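Cork rings for small round-bottom flasks?

t_vu
Posted 15/06/2025
Setting up a bench for small-scale glassware. Do you all still use cork rings under round-bottoms, or has everyone gone over to rubber? Ours are cork from Imstead and I'm told they're old hat.

ladefoged
Rubber. Cork soaks up whatever you spill and you never get the smell out. I binned our last ones in January.

t_vu
I like cork because the flask sits down into it and you can let go of the neck without it rolling. We've got a black cloth over the bench as well, which makes clear glass easier to spot.

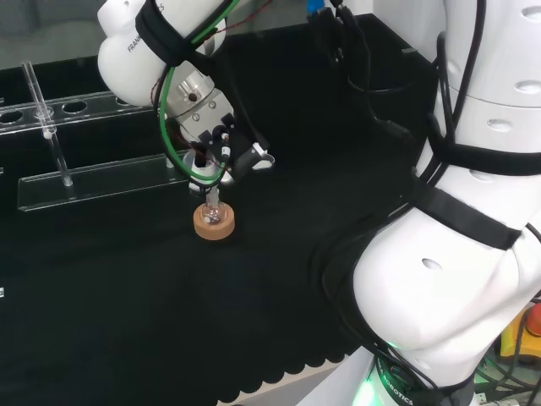
The other thing I'm not sure of is the test tube rack. It's clear acrylic, one row of holes, and I've got it at an angle on the left so I can get at the tubes without reaching over the flask. Is acrylic any good long term?

Unathi M
Fine for water and buffers. Keep acetone well away – it'll craze. We lost a Marras rack that way, wiped down by someone in a hurry.

ladefoged
I'd lose the cloth too. It holds spills against the bench.

Unathi M
Disagree, clear glass on a white top is how ours got knocked over. Wash it at 40 and it's fine.

t_vu
Keeping the cloth then. What size ring for a 15 ml flask?

carmela_db
Smallest they do. Take the flask with you and try it, the sizes on the Ornum list are outside diameters.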